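Laundry & Linen > Folding and Storage > Small Spaces

Folding on a desk with a curved front edge -- what do I square the hems to?
Last updated: February

Leonora Layug

I fold laundry sitting down, on a desk, because the apartment has no other flat surface at a usable height. The top is a light wood-grain finish and the front edge is wavy. It bows out, then in, then out again. I learned to fold on a rectangular table, where you pull the bottom hem parallel to the edge and work from there. On this desk there is no straight line on my side, and everything I finish comes out as a slight parallelogram.

Heavy items are fine. The trouble is thin cotton: T-shirts and jersey shorts. Once one corner is off, the whole stack leans, and the drawer I use (a Trisetti insert, 494 mm long on the inside) does not forgive a leaning stack. I file the shirts upright, so each one has to be close to the same width.

I have tried turning the desk so that I sit at an angle to it. That gave my elbows more room and did nothing for the folds. I have also tried a folding board, the hinged plastic kind. It works for shirts, but it slides, and it is too wide for shorts.

Two things I would like to know. What do people use as a reference line when the furniture does not provide one? And is there a sequence for lightweight cotton that works from a chair, where I cannot reach the far side of the desk without getting up? 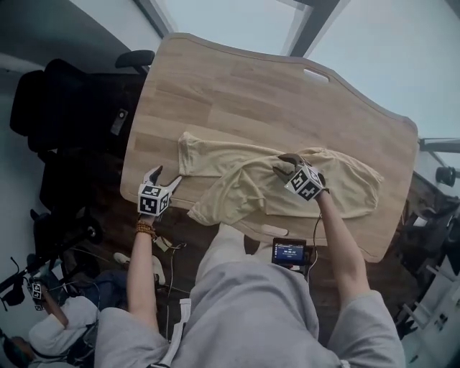
The desk cannot be replaced at the moment. Please do not suggest the bed. It is too low and the mattress gives under the fabric.

Brollside

Stop using the furniture as the reference and use the garment. A T-shirt has two side folds and a shoulder line, and those are straight enough. The sequence I use when seated:

Lay the shirt face down with the collar pointing away from you. If the collar is out of comfortable reach, turn the shirt sideways so the collar points left. The orientation makes no difference to the result.

Pinch the shoulder seam halfway between collar and sleeve with one hand. With the other, pinch the hem directly in line with it. Pull gently until the fabric between your hands is taut. That tension line is your straight edge.

Fold the outer third over along that line, then fold the sleeve back on itself. Repeat on the other side and compare the width at the shoulders with the width at the hem. If they differ, correct it now. After the next fold it is too late.

Fold the hem up toward the collar, stopping a finger's width short. Then fold in 3 for upright filing.

For shorts, match the side seams first and put one leg on top of the other. The crotch point will stick out as a small triangle. Fold that in before anything else. Elastic waistbands pull the fabric in at the top, so square to the leg hems and let the waistband do what it wants.

Thin jersey also creeps while you are working on the second side. Keep the flat of a forearm on the finished half. If the surface is slick, a cotton dish towel underneath gives it some grip.

Vidal

just roll them. been rolling since college, no reference line needed, fits in any drawer

Ballau

Rolling works but uses more drawer depth than you would expect, and thin shirts unroll when you pull out the one next to them.

I have a similar desk and went the other way: I put a straight line on it. Two strips of low-tack masking tape, one parallel to the back edge of the desk (mine is straight, check yours) and one at a right angle to it. Measure from the back edge in two places to get the first strip parallel. Use a sheet of printer paper for the corner.

Put the first strip where your hands rest naturally. On mine the desk is 750 mm deep and the tape is well toward the front, just behind the deepest part of the curve. Anything in front of the tape is for holding sleeves out of the way and nothing else.

Add a tick mark on the second strip for the finished width you want. Mine is at 210 mm and suits most adult shirts. Your drawer may want something else -- measure across the insert and divide by the number of rows.

Replace the tape every month or two. Left longer, mine took some effort to peel and left residue, which came off with rubbing alcohol. Test that on the underside first if you do not know what the finish is.

Filed under: folding, t-shirts, shorts, desks, drawer storage | 57 people found this page helpful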